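Setting Up Your Milarell Fridge Drawer, Part 2: Sorting and Loading

Okay, the drawer is in and level. Now the fun part! I've done this 14 times in other people's kitchens, so trust me and go slowly.
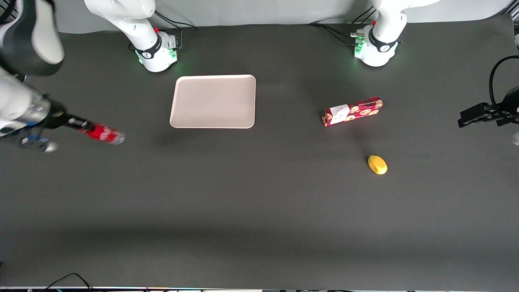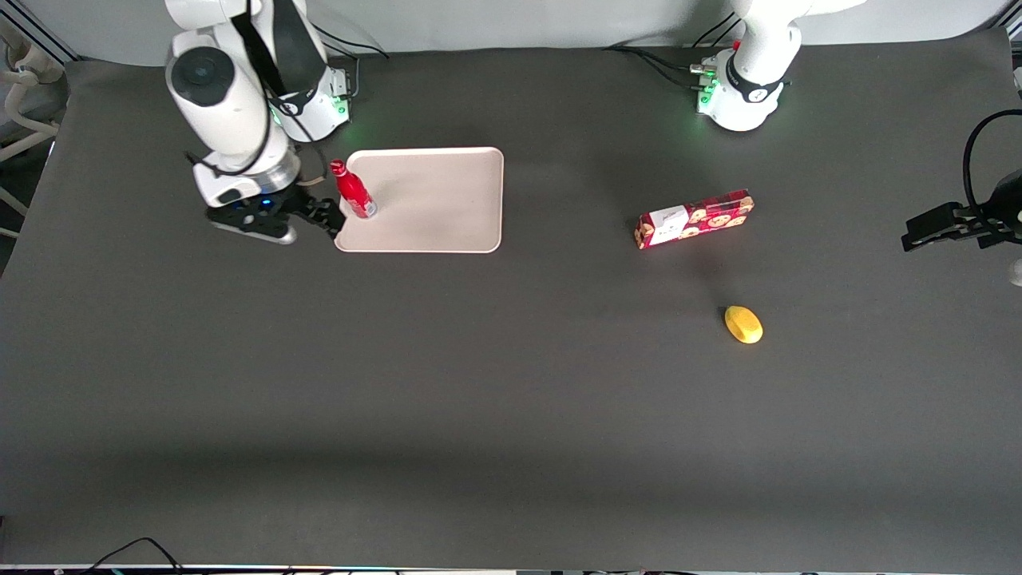

Before you load anything, let the Milarell run empty until the dial settles at 2. Mine took all of Sunday morning (I kept peeking, which didn't help). When you're ready, get everything out where you can see it, on a plain dark surface if you have one. A pink tray, a red bottle and a yellow lemon show up beautifully on dark gray, and you'll spot a stray grape much faster too.

1. Slide the divider in from the left until it clicks.

2. Put bottles at the back, lying down, caps toward you.

3. Fruit goes in front. Leave a finger's width between the fruit and the vent.

4. Close the drawer with your palm, low and in the middle.

Note: if the divider rattles, flip it over. Piyumi Patwary wrote to tell me hers fits better that way, and so does mine!

Caution: don't load more than 33 pounds. The runners will take it for a while and then they sag, and you can't bend them back (I tried).

5. Wait an hour, then check the dial again. If it has crept up, take something out and move on to Part 3, where we do the door seal.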